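Left arm faults out, right arm carries on shopping. How do I make both stop?

Leif Westerberg
Posted 3 August 2025 in Robots and Motion

I look after a two-armed humanoid that moves fruit from one crate to another in a demo grocery corner at Pratorden. The fruit is fake. The faults are real, and I'd like fewer of them.

The routine goes like this. It faces a gray table with crates on it, takes a bunch of grapes, turns, and puts the bunch in one of the tilted crates on the display rack. Then it goes back for the next one, or does the whole thing in reverse so the grapes never run out. Either arm can do the picking. It runs on a Kistoda controller with the stock two-arm package, and the hands are Lanby five-finger units with their own little board in each wrist.

Most of the time it's fine. A few times a day the left hand drops off the bus, the controller throws fault 19 ("end effector comms timeout"), and the left arm freezes wherever it happens to be. I can live with that. What I can't live with is that the right arm doesn't seem to have been told. It finishes its current pick, turns the waist to face the rack, and takes the dead left arm along for the ride like a man leaving a party with someone else's coat. Last time the frozen arm swept across the table at crate height with a bunch of grapes still in its fist. It cleared a crate of plastic radishes onto the floor and kept going for 7 seconds until I got to the red button.

Nobody was inside the tape. There were people right outside it, though, and they applauded.

What I've tried so far: power cycling (clears it until the next one), swapping the left hand with the spare (same fault), slowing the whole routine to a crawl (same fault, but now I have to wait for it), and raising the comms timeout. The default is 200 ms. I raised it until the fault went away completely, at which point the left hand would go silent mid-grasp and the controller would carry on as though it were merely shy. I have put it back. 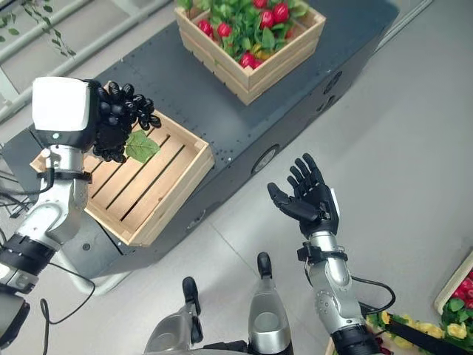
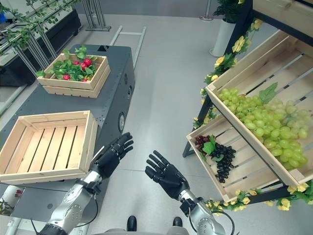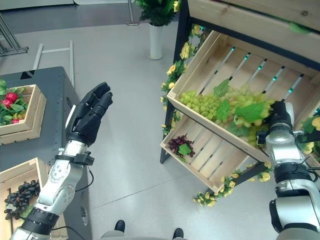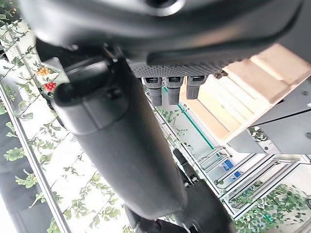
Fault 19 tends to show up when the left forearm rolls to bring the palm around, and hardly ever when the arm is just reaching straight out. That makes me think of a wire before it makes me think of software. I've had the external cable off and on again, the one that loops out beside the forearm, and it passes a continuity test lying on the bench, as cables always do. In the last picture, the one from the wrist camera, there are three small black connectors hanging in a row under the dotted black panel, each sitting at a different height. I have no drawing for that area. Is the stagger how it's built, or am I looking at my problem?

So, two questions. Does anyone know how to find an intermittent like this without taking the arm to pieces? And how do I get a fault on one side to stop everything, waist included?

I emailed Lunde, who installed it, and they sent me a very nice brochure for the next model.

3 replies

torque_of_the_town

Update the firmware. We had something like this on a different brand and the update fixed it, or it fixed itself the same week. Also make sure your grapes aren't too heavy.

Leif Westerberg, in reply
They're hollow plastic. The firmware is current as of Friday. I appreciate the concern for the grapes.

brazed_and_confused

Take the second question first, and please don't run it in front of people until it's sorted. The intermittent is an annoyance. The waist turning with a dead arm attached is how somebody gets hit.

On the Kistoda two-arm package, each arm is its own motion group and the waist is a third. A fault in a group stops that group. If the waist is assigned to whichever arm has the active task, it has no reason to care about the other one. That sounds like exactly what you saw. Look in the group setup for the fault reaction table. Ours came from the installer with everything set to "local". You want fault 19 on either hand set to "all groups, controlled stop". While you're in there, check following error and loss of encoder too, as I'd bet they're local as well.

Then test it. Empty area, low speed, your hand on the stop. Start a pick with the right arm and provoke the left hand fault. There's a simulate function in the diagnostics menu, but I would do it once that way and once by pulling the hand's comms lead on purpose, with the routine started from outside the tape. The menu tests the menu. If you aren't sure which lead is comms and which is power, stop and find out, or you'll be testing a different fault.

Decide what the hands should do in a stop. Ours hold their grip, so things don't fall on feet. Yours are holding plastic grapes, so you could argue it either way, but pick one and write it on the cabinet.

None of this is a safety function, by the way. It's the ordinary controller being better behaved. Your stop button, and whatever guards the edge of that area, should be on the safety circuit and cut motion to all three groups no matter what the software believes. If the only thing between the public and the waist axis is tape, I'd want a scanner or a fence, and somebody qualified to redo the risk assessment. Tape is mostly a decoration for feet.

Now the intermittent. I wouldn't read anything into those connectors. On a wrist view like that I can see they're different lengths, and I can't see what any of them is connected to, or whether it's home. They might be made that way. You have a spare hand and a right arm that works, so compare: look at the same spot on the right wrist. If it's staggered the same way over there, stop worrying about it.

You swapped the hand and kept the fault, so what's left is the forearm wiring, the joint the wiring passes through, and the board at the far end. Do this:

1. Swap the external cables left to right. If fault 19 moves to the right hand, you've found it and you can go home early.
2. If it stays put, log the bus error counter along with the forearm roll angle and roll the joint slowly back and forth with no task running. A broken conductor usually complains at the same angle each time.
3. Log the 24 V supply at the left hand at the same moment. A hand that browns out looks just like a hand that stopped talking.
4. Look at how that loop is clamped. In your third picture it comes off the left wrist and goes down beside the arm. If the clamp is holding it tight right where it leaves the wrist, all of the twist lands in a very short bit of cable. A bench test won't find that, because on the bench it isn't twisted.

Don't raise the timeout again. You already know why, but somebody will find this page in a search and stop reading at your fourth paragraph.

quietly_servo

Agree with the long one above. One addition: after you change the fault reactions, check what the reset does. On ours, one press cleared the fault and the healthy arm resumed its old move right away, from wherever it was, with me standing next to it. There's a setting for requiring a fresh start command. I found it afterward, with an ice pack.

Leif Westerberg, in reply
Update for the searchers. All the reactions were on local, every last one. They're now on all groups, and I pulled the comms lead twice with the area cleared: both arms and the waist stopped both times. Reset now needs a separate start, thank you, and sorry about the ice pack.

I swapped the cables and the fault moved to the right hand, so it's the cable. Inside the jacket near the clamp there's a conductor hanging on by what I'd call goodwill. The right wrist has its connectors staggered the same way, so that was me staring at a perfectly healthy wrist. New cable is on order from Lanby. The demo stays off until the scanner question is settled, which Lunde now says is a matter for October. I asked whether that was in the brochure.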